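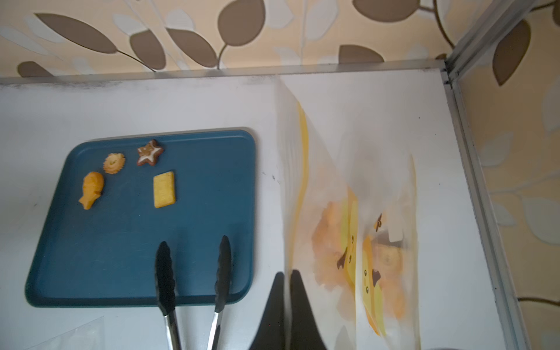

Toy biscuits, a cracker and a fish-shaped cookie on a teal tray, with tongs.

March 16, 2018
By Asanka Sivakumar

The Akanda bakery in Dondlow sold its last tray of ginger biscuits in September. It had traded from the same corner for 131 years, and the queue on the final morning went past the chemist and down to the bus stop.

Kasun Akanda is the fourth of his family to run it. He is 58 and has started work at two in the morning for most of his life. His daughters have jobs in the city and he never pressed them to come back.

"I had a buyer for the building in a week," he says. "I had no buyer for the ovens."

Dondlow had seven bakeries when he was a boy. Bretia, the next town along the valley, had more. Between them they now have two, and one of those bakes from frozen dough.
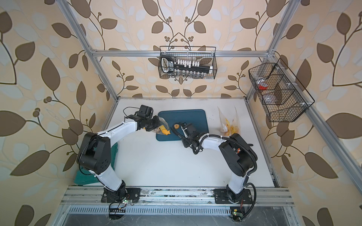

A clear bag with brownish contents above the board, against leaf-patterned wallpaper.

Rent is part of it, but flour and power have hurt more. Akanda's oven took 110 loaves at a time and had to be lit whether he had orders for them or not. When the primary school stopped taking his rolls, the weekday bake no longer paid for itself.

Staff were the other trouble. Nimal Roy worked the counter and then the mixers, and left to drive a delivery van. He earns more and sleeps at night. He still makes the ginger biscuits at home – the recipe was never a secret, and it was pinned up by the till for years.

Hòa Lương thinks there is still a living in it, on a smaller scale. She bakes in Bretia three days a week and takes orders in advance, so little is left over. She has 20 regular households and a café. Her bread costs more than a supermarket loaf and she does not deliver. 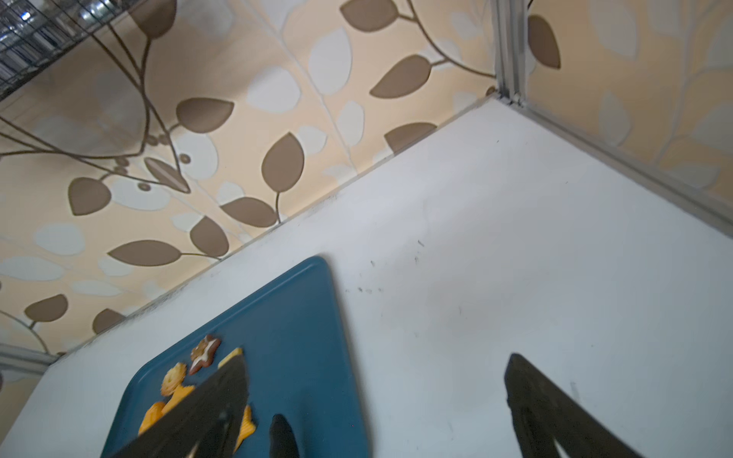
Brown stems and leaves on the tiles behind a white counter.

She has asked about the old shop in Dondlow. The new owner, Tahsin Abeysekara, wants flats upstairs and has not settled on the ground floor. He says he would take a food business if the sums work. The flue needs relining and the quote was higher than he had hoped.

Kasun Akanda has kept the scales and the long wooden peel. He buys his bread on Saturdays now, from Lương, and drives over to Bretia for it.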